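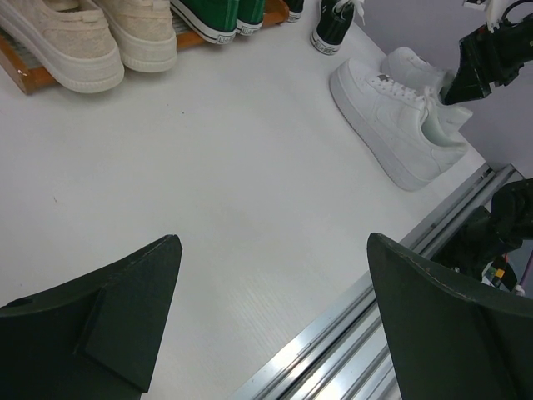 Gultis Review, November issue
Text: Editorial Office, Gultis
Reading time: 5 minutes

Shoes are among the hardest household goods to pass on. They are made of several materials joined with strong glue, they take the shape of the first owner's foot, and they are often thrown away while most of the shoe is still sound. The district of Jistorberg has collected them separately from other clothing since the spring of last year. The Review spoke to the head of the district's reuse service at the Sumampouw depot, where everything handed in is checked and sorted.

The service took in 4,000 pairs in its first full year. The head of service described the figure as satisfactory, while noting that it had put pressure on a building designed for books and small furniture. "We had planned for a slow start," the head of service said. "The first month was slow. After the schools sent our leaflet home, we had to rent shelving."

Asked what residents most often misunderstand, the head of service named the question of wear. Many households assume that a marked or faded upper makes a shoe unfit to give away, and keep back items that would be welcome. The same households will hand in a clean pair with a sole that has hardened and begun to crack. "A buyer can live with a stain," the head of service said. "A split sole lets in water on the first wet morning, and we then receive a letter."

The depot's checks begin with the sole and the heel. Staff bend the shoe, feel inside for broken lining and look at how evenly the heel has worn. A heel worn heavily to one side is taken as a reason to set the pair apart, as the next wearer may find it uncomfortable to walk in. Laces are replaced where necessary. Insoles are always removed, and a new pair is fitted before the shoes go to the shop.

The greater difficulty is keeping pairs together. Residents are asked to tie the laces of both shoes to each other or to fasten them with a rubber band, and the request is printed on every collection bin. The head of service put compliance at 80 per cent and did not expect it to rise much further. "People read the sign once, and then the bin becomes part of the street," the head of service said. "Canvas shoes and trainers cause us the most trouble, as so many of them look alike. Two white shoes from different households can lie next to each other for a week before someone sees that one is a size larger."

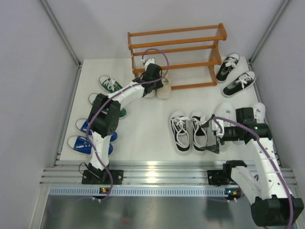

"The size label is the first thing to rub away," the head of service continued, "and then we are left with measuring the sole. We keep a tray for single shoes and go through it every fortnight. A surprising number do find their partner, usually when the second one has been found under a bed and brought in by a rather embarrassed parent."

Single shoes that remain unmatched were at first sent for disposal. Under the present arrangement they are passed to Gramon, a repair workshop on the same street, which removes usable laces, buckles and heel blocks and uses the remainder for training. The workshop also takes pairs that need more than a simple clean. The district pays a fixed price for each repair, and work that would cost more than the shoes could be sold for is declined.

The head of service was asked whether this limit was too strict. It had been set, came the reply, so that the service would remain within its budget, and it would be looked at again before the summer. "I understand that a good craftsman dislikes turning down a shoe that can be saved. I dislike it too. We are spending public money, though, and a resoled trainer sells for the same price as one that never needed it."

The conversation then turned to children's shoes, which the service handles under separate rules. First walking shoes are no longer offered for sale, and parents are directed to the local clinic for advice on fitting. Football boots, wellingtons and gym shoes may be borrowed for a school term against a small deposit. The head of service would like the lending scheme to cover dance shoes as well. "A child may wear them for one show. It is a great deal of money for one evening in a school hall."

On cleaning, the advice to residents is brief. Shoes should be handed in dry, with loose mud knocked off. Washing machines are discouraged, since heat and long soaking can weaken the glue. "Please leave the rest to us," the head of service said. "We would much prefer a dusty pair to one that has been through a hot wash and come apart at the toe."

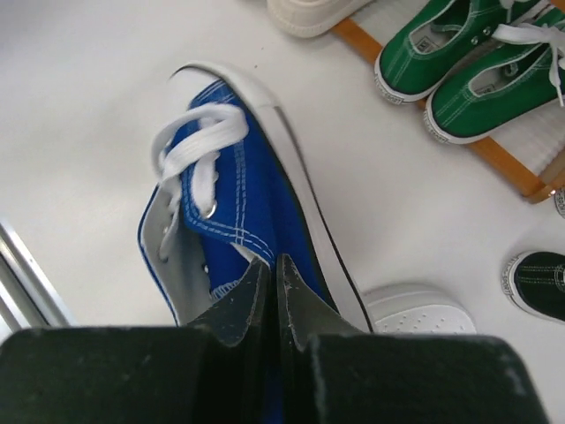
Gramon took a different view of the washing machine, and said in its written comments that a cold, gentle wash does little harm to most canvas shoes provided the laces and insoles are taken out first. The workshop had seen more damage from radiators. Shoes left to dry against direct heat, it wrote, "go stiff and pull away from the sole, and there is little anyone can do for them afterwards". It also asked that the price limit for repairs be raised for leather walking boots, which can be resoled more than once.

The head of service, shown these comments, accepted the point about radiators and agreed to add a line to the leaflet. The advice on washing would stay as it was, on the grounds that residents do not all own a machine with a cold setting. The matter of walking boots would be included in the summer review.

The Sumampouw depot receives shoes on weekday mornings, and the shop beside it is open until 5 in the afternoon. Bags left outside the door after closing cannot be accepted.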